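Garbage is the only thing in your house that everybody owns and no one wants. You make some every day. You probably made some before breakfast. So where does it go?

## Stop one: the wastebasket

A wastebasket has an easy job. It stands on the floor with its mouth open and takes whatever it gets. It never asks if you're finished with that sandwich.

Look into one sometime and you'll see that most trash used to be wrapped around something else. Boxes, bottles, bags, tubes. People call this packaging. It's the stuff you have to fight through to reach the stuff you wanted.
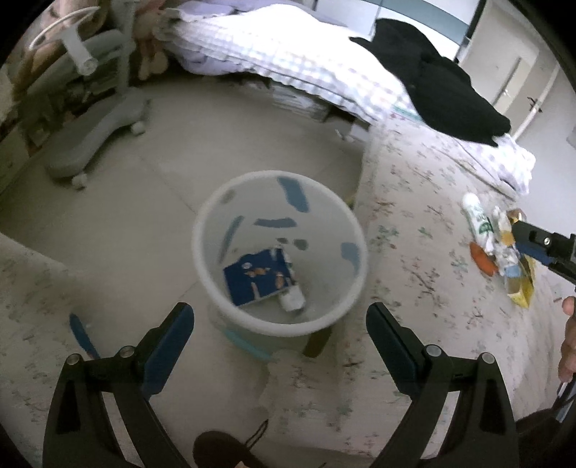 ## Stop two: the truck

In the town of Braller, the garbage truck comes at 6 in the morning, which is when garbage trucks like to sing. The clanking is the lid. The groaning is a big metal plate inside the truck that squashes everything toward the front. Squashing matters a lot, as trash is mostly air. A cardboard box with nothing in it takes up as much room as a cardboard box full of bricks, and it's a lot less useful.

One Braller truck visits 2652 homes before it has finished its whole route. Then it starts over, and the homes have filled up again. They always do.

## Stop three: the sorting hall

If your box went into the recycling, it goes to a place like the Lacson sorting hall. Everything gets dumped onto a moving belt, and the belt passes through machines that are each very fussy about one thing.

- A magnet grabs steel cans.
- A fan blows light paper one way and lets heavy things drop.
- Spinning disks carry flat cardboard over the top while bottles fall through the gaps.

People stand by the belt too, pulling out things that should never have come. Garden hoses are the worst. They wrap around the disks like spaghetti on a fork, and then the whole place has to stop while someone cuts them off. Christmas lights do the same thing, only with more sparkle. 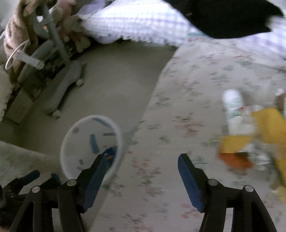
Once it's sorted, the cardboard is pressed into a block called a bale. A bale at Lacson weighs about 4000 pounds, so don't try to carry one home. The bales go to a paper mill, where they're soaked in water until they turn into gray mush. The mush is spread out flat, dried, and rolled up. Then it gets folded into new boxes, and somebody puts a toy inside, and you know the rest.

## Stop four: the hill

Everything else goes to a landfill. The one near Braller is called Prirnura, and it's 61 feet high. From the road it looks like a nice green hill. It even has goats on it. Under the grass is a layer of dirt, and under the dirt is a very large pile of things people got tired of.

Food scraps rot in there, very slowly, and make a gas that burns. Pipes collect the gas and send it to an engine that makes electricity. In August the smell is stronger, and the goats don't seem to mind.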